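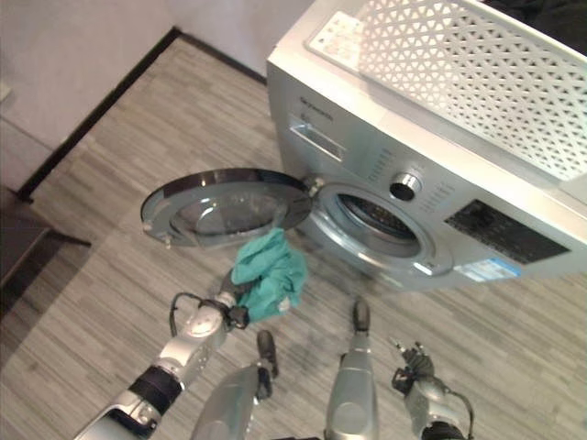 Progress report no. 2
Project: First Keys, support for new tenants in Erkitberg
To: Chathurika Saha, Pryor Fund
From: Signe Kvaran, project coordinator, Foretti Housing Association
Date: 2020-01-22

Dear Chathurika,

This report covers the second half of the first project year. It follows the headings that you sent us in the fall, with one exception: I have put the budget before the plan for next period, and I think it is easier to read in this order. The tables with the spending by month are in the attached file.

Background

For readers at the Fund who have not seen the first report, I repeat the main points. Foretti owns and rents apartments in the old mill quarter of Erkitberg. Many of our new tenants come from the countryside of Grukavia, and many have never before signed a rental contract in their own name. Some lived with parents or grandparents, some in worker housing where the employer took care of everything. They are able people, but the first months are difficult for them. They do not know which repairs they must pay for and which we must pay for. They do not know how to read the heating bill. When a letter comes with official words in it, they put the letter in a drawer.

The project has three parts: a welcome visit in the first weeks, an open advice evening in the meeting room on Dyer Street, and a booklet in simple language. The money from the Pryor Fund pays for my half position, for the interpreters, and for the printing.

Welcome visits

During the period 277 households moved in or changed from another apartment, and all of them received a letter offering a visit. The offer is free and nobody is obliged to accept. In the first report I wrote that the acceptance was lower than we had hoped. It has improved. The reason is, I believe, that we changed the letter. The old letter had a long paragraph about the goals of the project and the telephone number came at the end. The new letter says who will come, how long the visit takes and what the tenant can ask. The telephone number is in large print at the top.

A visit takes one hour or a little more. We go through the contract page by page, then we walk through the apartment together. We look at the water shutoff, the fuse box, the vents, the window handles. In kitchens and bathrooms we talk about which appliances belong to the house and which belong to the tenant. This is a bigger subject than it sounds. In the newer contracts the stove is ours and the rest is the tenant's own. In the older contracts it was written differently, and for some apartments there is no list at all. Several tenants paid for a repair which Foretti should have paid. Where we found this, the money has been returned through the rent account.

I want to report also about moisture. The apartments on the river side have small bathrooms, and people dry clothes indoors in winter. We have had many complaints about mold in the corners. The visits gave us a chance to speak about airing before the problem starts. I must be careful here: I cannot prove that there is less mold. The building inspector will compare the complaints after a full winter.

Advice evenings

The advice evening takes place every second week. In the fall it was well visited, and in the weeks before the holidays it was quiet. We held 17 evenings in the period. One was canceled when the heating in the meeting room failed, and we did not find another room in time.

The questions are mostly of the same kinds. The first is bills, especially the yearly settlement of heating and water. The second is neighbors: noise, bicycles in the stairway, the order in which people use the shared yard. The third is deposits. A person leaves an apartment in another town, the landlord keeps the deposit, and the person does not know if this is right. We cannot represent anybody in such a case, and we say so clearly, but we help to write the first letter. In two cases the tenant came back to tell us that the deposit was paid.

There is also a fourth kind of question which I did not expect when we wrote the application. Tenants ask how to complain about Foretti itself. I have thought about this a good deal. I am employed by Foretti, and it is not comfortable to help with a complaint against my own employer. But if the tenant sees that I avoid the question, the advice evening loses its value. After discussion with our director we agreed on a short written rule. I explain the complaint procedure, I give the form, and I do not take part in the decision. The rule hangs on the wall of the meeting room. I would be glad to hear if other projects of the Fund have the same difficulty and how they solve it.

The booklet

The booklet "Your Home, Your Contract" was printed in November in 500 copies. It is shorter than the draft you saw. We tested the draft with tenants at the advice evenings, and they told us that they would not read the chapter on the history of the housing law. I was sorry to lose it, but they were right. In its place there is now a page with the words that appear most often on bills, each with one sentence of explanation.

The test also showed mistakes that we could not see ourselves. We had written "the tenant shall ventilate sufficiently." One reader asked what is sufficiently. Now it says: open the window wide for ten minutes, in the morning and in the evening. We had written "common areas," and several people understood this as the areas that are ordinary. Now we name them: the stairs, the cellar, the yard, the drying room.

The translation into the Upper Grukavia dialect is not finished. The translator we had chosen became ill and the replacement began late. I have asked the printer to keep the price, and he agreed to keep it until the end of March.

About half of the copies are given out. The rest is in our storage room and will be used for the welcome visits.

What did not go well

I would like to be open about two matters.

The first is evening interpreters. In the application we counted on one interpreter for every advice evening. In practice the interpreters have other work, and they often cancel on the same day. On those evenings tenants brought a child or a cousin to translate. For a question about the garbage this is acceptable. For a question about debt it is not, and I have sent such families home with a new appointment. I know that some did not come to it.

The second is the tenant group. We planned that a small group of tenants would meet regularly and advise the project. The group met at the start with good interest and then became smaller each time. I asked the members what was wrong. They said that the meetings were long and that they did not see any result. We have paused the group. I would propose to ask for advice on single questions instead, as we did with the booklet, and to pay a small fee for the time.

Budget

The spending is a little under the plan. The salary cost is as agreed. The interpreters cost less than planned for the reason above, and the printing cost slightly more, as we chose heavier paper for the cover. We ask for permission to move the unused interpreter money to the next period. We would use it for a telephone interpreting service, where a person can be reached during the whole evening. I have asked for a price offer and will send it to you when it arrives.

Travel costs were almost nothing. I go by bicycle to the visits.

Plan for the next period

The welcome visits continue in the same form. The inventory of the older apartments, where it is not clear what belongs to Foretti, should be complete by the summer; the technical department has promised one person for it, a day in each week. When it is ready, every tenant will get a list to keep with the contract.

For the advice evenings we would like to try a different hour. People who work in the bakery and in the hospital cannot come at six. We will try one early afternoon per month and see if it is used.

The dialect version of the booklet goes to the printer in March, provided that the translator keeps the date. I have read the first half and it is good, clear work.

We have also been asked by the town library whether the page with the bill words could be hung there as a poster. I answered yes, on condition that the Fund agrees. Please let me know if your logo must be on the poster and in what size.

Questions for you

May we move the interpreter money, as described under Budget? Is the proposal about the tenant group acceptable, or do we need a formal change to the agreement? And do you need the original receipts for the printing, or is a copy enough?

I am in the office every morning and can be reached there by telephone.

With kind regards,

Signe Kvaran
Foretti Housing Association, Erkitberg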